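Search the handbook Search

Setting up for a small show, section 2: lights and sound cues

I've run the cue desk at the Widness for 17 productions now, and I still do this with the sheet in my hand. Get the actors out of the way first (tea helps!) and leave yourself a clear half hour.

1. Switch on the desk, then the dimmers. Always that order.
2. Load your show file and save a copy under a new name straight away.
3. Bring up each lamp on its own and write down any that flicker.

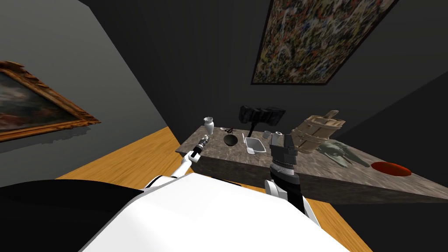
Picture credit: Drakum

4. Type in your cues from the prompt copy. I leave gaps in the numbering, so 10, 20, 30, and then when the director wants a sneaky extra blackout in act two I've somewhere to put it.
5. Play every sound cue once, all the way through, from the back row.

Note: our stalls seat 200, and a full house soaks up a lot of sound. Set the thunder a bit louder than feels polite.

Caution: never plug the smoke machine into a dimmer. It needs a plain socket of its own. I've smelt what happens otherwise and I'd like you not to.
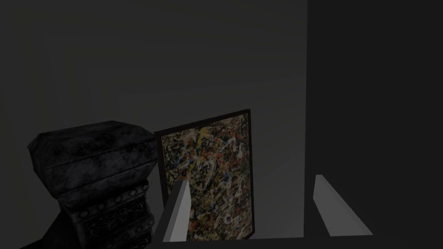 By Trí Ngô

6. Run the show cue to cue with the stage manager calling. Skip the dialogue, but keep the scene changes at full speed.
7. Save again, put the file on a stick and give the stick to someone else.

If a cue fires late on the night, let it go and get ready for the next one.

Recent items
Section 1: Marking out the stage
Section 3: Headsets and calling the show
Hanging the Fivell gauze
November get-in times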